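Re: [kitchen-layout] Clearing order for the white table
From: Natnael Assefa
To: kitchen-layout list

On Wednesday the Brelley group wrote:

> We followed the clearing order in section 3 and still ended up with
> the plate blocked at the end. Does the order assume the plate is bare
> when you start? Ours usually has something on it. Also, do fruit
> pieces go in the bowl or stay where they are until the dishes are
> stacked?

The order does not assume a bare plate. Section 3 says "free the plate first" and I can see how that reads as "move the plate first." I will fix the wording in the October revision.

Free means take off whatever is lying on it. A bottle across a plate is the usual case. Lift it by the middle, stand it at the back of the table, and leave the plate where it is. If you slide the plate with the bottle still on it, the bottle rolls and you have two things to pick up.

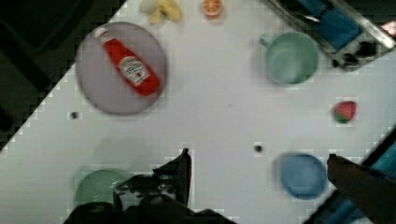
Fruit goes in the bowl before any dish is stacked. Start with the pieces nearest the bowl. With a ketchup bottle on the plate, a watermelon wedge on the bowl's side of the table, and banana pieces and an orange slice at the far side, I would go:

1. Bottle off the plate.
2. Watermelon into the bowl, rind down.
3. Orange slice.
4. Banana pieces, last, on top.

Banana goes last so that it does not get crushed under the wedge. Gebretsadik's notes put it first; I tried that order and had to wipe out the bowl.

The mug moves after the fruit. Turn the handle toward you before lifting. Do not put it in the bowl or on the plate, even for a short carry. The plate goes last, by itself.

Small specks on a white top are a separate matter. Leave them until the table is clear, then wipe once, back to front. The Sukex people wipe between items, and their times show it: 302 seconds for a full clear, against 55 for the two stages above if the bowl is already in place.

I have not tested any of this with the deeper Gresetti bowl. If you have one, please post your order and times to the list.

Natnael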